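Home Projects Data Collection Gallery Contact

Search this site Enter keywords Go

Dish Handling Collection: Gallery

2025-04-07 | Astus Data Office

The Astus Data Office gathers two-arm handling examples for the Lusex learning system. The current set covers tableware and a blue crate. The target for the set is 1005 accepted episodes, of which 800 have passed review.
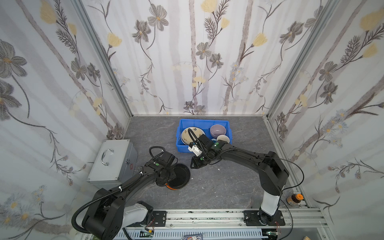

Two-arm station, fixed view. The left gripper holds a black plate while the right reaches into the crate.

Each episode is stored with its fixed view and its wrist views, together with joint positions for both arms.

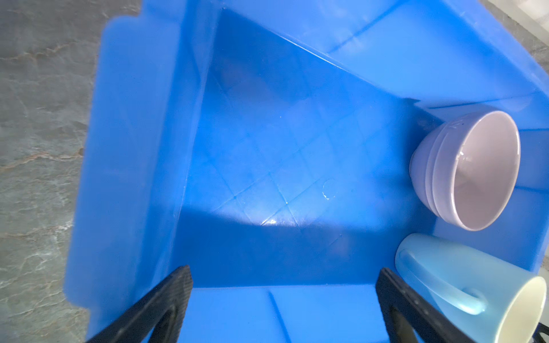 Reviewers at Mavurow check every wrist recording before it is released for training. Pieces that lie on their sides receive a separate label, as with the lavender bowl and the light blue mug against the blue of the bin. Episodes with an unclear grasp are returned to the operators with a written note. 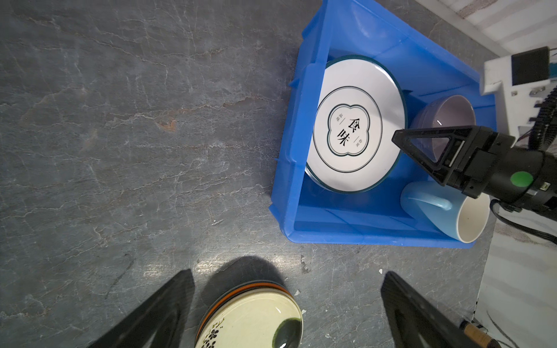 Wrist view with a patterned bowl between the fingers. The crate beyond holds a plate, a bowl and a mug.

Stacked dishes form a group of their own within the set, and 200 episodes are reserved for them. Operators are asked to approach the rim slowly and to keep both grippers in the recording throughout.
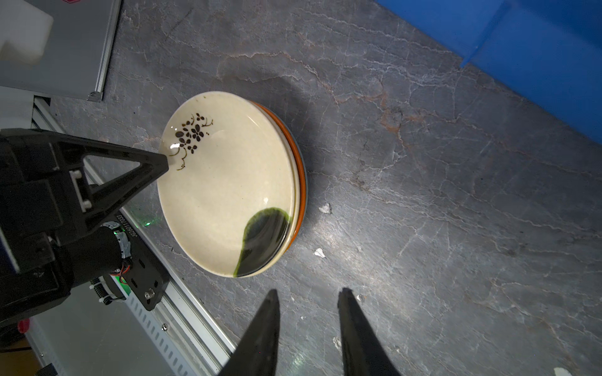 Access to the Data

Partner institutions may request the reviewed episodes through the Wei portal. The next release is planned for August.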